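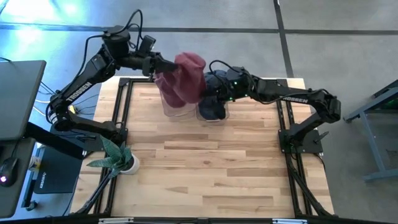 LAAKSONEN TO OPEN GEARBOX REBUILD AND TEST SHOP IN WALLASLOW

New site brings 34 jobs, first units on the test stand in December

WALLASLOW - Laaksonen, the maker of drive gearboxes for pumps, conveyors and rail maintenance machines, said today it will open a rebuild and test shop at the old Serville foundry building on the east side of town. Work on the building is under way. Roof done, floor mostly done, power upgrade still to come.

The shop will take in worn gearboxes from customers across the region, strip them, regrind or replace the gears, fit new bearings and seals and run every unit under load before it ships back. Until now all of that work has gone to the company's main plant in Liscombe. Long haul, long wait. Customers have been telling us so for years.

"We make a good gearbox, but when one comes out after a long life in a quarry the customer wants it back fast," said Lorcan Buckley, operations director at Laaksonen. "Liscombe is full. Has been full. We had rebuilds sitting behind new orders and that's not fair on anyone. Wallaslow gets its own crew, own machines, own test stand."

Of the 34 jobs, 20 are for machinists and fitters. The rest cover inspection, stores, shipping and the front office. Hiring starts right away. Seven experienced people from Liscombe are moving over to get the place running and train the new starters, and most of them have already found housing in the area.

The building has been empty since the foundry closed. Laaksonen looked at two other sites before settling on it. The overhead crane was the big draw: it was inspected this summer and will stay in use, with new controls. The old casting pit has been filled and will carry the foundation for the test stand, which needs a solid base well clear of the machine tools. 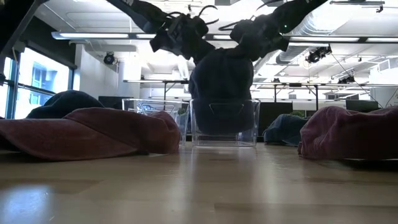
Will the Liscombe plant lose any work or jobs because of this?

Rebuild work moves to Wallaslow in stages and the space it leaves in Liscombe goes to new gearbox assembly. There are no layoffs planned at Liscombe, and the people moving are doing so by choice.

Equipment for the new shop includes two gear grinders, a horizontal boring mill, a wash line and a coordinate measuring machine in its own temperature controlled room. One grinder is new. The other is coming from Liscombe after a full overhaul. The test stand was designed in house and can run a gearbox in both directions while logging oil temperature, vibration and noise, and the customer gets the full log with the unit.

Turnaround is the main target. A standard rebuild takes around 35 working days at present, counting trucking both ways. The company is not publishing a new figure until the shop has a few months of real work behind it. "I'm not going to promise a number off a spreadsheet," Buckley said. "Ask me again when we've shipped some."
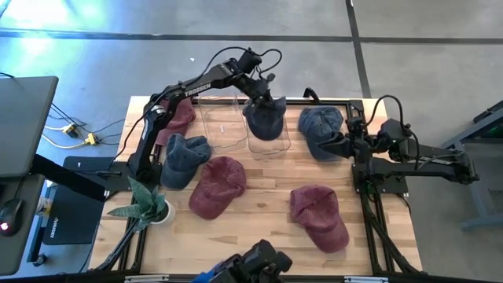 Customers with units already booked into Liscombe do not need to do anything. Those jobs will be finished where they are. New bookings will be sent to Wallaslow once the shop opens, using the same order form and the same part numbers. Warranty terms stay teh same as well. Drop-offs will be at the north gate, not the main entrance, as the road in front is too tight for a flatbed.

Laaksonen is also taking on apprentices at the new site, in machining and in fitting. Details to follow, the training agreement is still being signed off. Anyone intersted can leave their name with the Wallaslow office now and will be contacted when applications open.

An open evening for job seekers and neighbors will be held at the building on Tuesday from 5 p.m. Park in the rear lot. Closed-toe shoes please, parts of the floor are still being poured.

About Laaksonen
Laaksonen designs, builds and repairs industrial gearboxes. Main plant and head office in Liscombe.

Media contact
Lorcan Buckley, Operations Director, Laaksonen, Liscombe. Site visits for press by arrangement, mornings preferred.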